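[Grip-users] Re: Re: soft goods, which pads are people running?
From: Ambros Camenzind
To: grip-users list
In reply to: Guilan Cai

Guilan, all,

quick one, have to be out of here by 4:30. Answers inline, then my notes so far.

Guilan Cai wrote:
> We have been on the Tosadine pads for the hand-held pair since
> September and I am not happy with them on fabric. Rigid parts fine,
> boxes fine. Anything slippery wants to rotate as soon as you lift it.
> Is anyone using the dark blue ones from Isomeo on bags, pouches,
> scarves, that sort of thing? Also curious whether the wider camera
> lens is worth the trouble. Our Clasberg arm only has the narrow one
> and I lose the fingertips whenever the wrist tips down.

Yes, on the blue ones, both hands. Short version: better than Tosadine on satin, worse on anything with fuzz. They pick up lint like crazy and then you get nothing until you wipe them. I wipe with a damp cloth every 50 grasps now. Tried alcohol, made them go shiny, don't.

> Second thing. Do you grab a pouch at the neck or the body? Our
> people disagree and the logs are a mess because of it.

Neck. Always neck if it's gathered. Body grasps squash whatever is in there and the width reading jumps all over, so the controller thinks it has lost the thing and closes again. With the neck you get one clean number and it stays put. Caveat is the ruffle, if you come in too high you only have the ruffle and it pulls through the fingers.

> Third, did the Hladun controller firmware fix the stutter on slow
> closes?

Mostly. See below.

Notes, in no order

Total so far is 272 grasps on soft stuff, 131 of them with the blue pads, the rest split between Tosadine and the bare finger (bare is hopeless, only did it to have a floor). All hand-held, no arm yet. Going to the arm before the hand-held numbers settle seems like a waste of a week to me but tell me if you disagree.

Slips on satin with the blue pads: 2. Both were me closing too fast. I have not got a tidy figure for Tosadine because I wrote half of them down as "slip" and half as "rotate" and now I can't tell which were which. Will redo.

Force: leave it at the default. I went up two steps on the theory that more is better and it just makes the fabric bunch to one side. Then the pads aren't parallel to anything and it twists, same twist you are complaining about. So before you buy new pads Guilan, check your force first, might be free.

Clutter is where it gets annoying. Beads next to the target are the worst neighbor I have tried. A necklace catches on the lower edge of the finger and comes along for the ride, you don't feel it in the handle at all. I now come in from above and pause a beat before closing, to see what's under the tips. Costs time. Fewer tangles. If somebody has rounded off their finger ends I would love to hear how it went and whether it hurt small-part pickup.

Lens: yes get the wide one. With the wide you keep both tips and the thing between them in view plus a good bit of what's around, and the other hand shows up at the side early enough to matter. Distortion at the corners is ugly but the calibration sheet deals with it, 20 minutes job. The one thing I'd warn about is patterned bedding, a repeating stitch pattern makes the tracking drift if you hover over it too long. Keep something irregular in view. Moved my setup to a plain sheet for a bit and it was worse, no features at all. Quilted is OK as long as there is stuff on it.

Hladun firmware: stutter is gone above the lowest speed setting. At the lowest it's still there, tick tick tick, and you can see it in the width log as little stairs. I just don't use lowest. Somebody should report it, I sent one mail and heard nothing.

Current setup, blue pads, neck grasp on the red pouch: 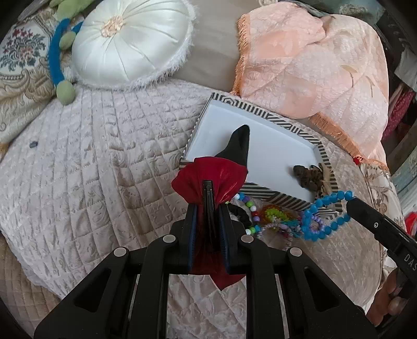
Still to do

1. Redo Tosadine on satin, with slip and rotate in seperate columns this time.
2. Same pouch, body grasp, so Guilan's people have something to argue over.
3. Loose necklace on its own. Not looking forward to it.
4. Fleece with freshly wiped pads, then again without wiping until it fails.
5. Put the pads on the arm and see if the numbers carry over.

Guilan if you can send me your force settings and the pad thickness I'll run yours next to mine. Off list is fine. Also need to know which screws you have on the fingers, mine came loose once alredy and I don't want to compare a wobbly one to a tight one.

More when I have the Tosadine redo.

Ambros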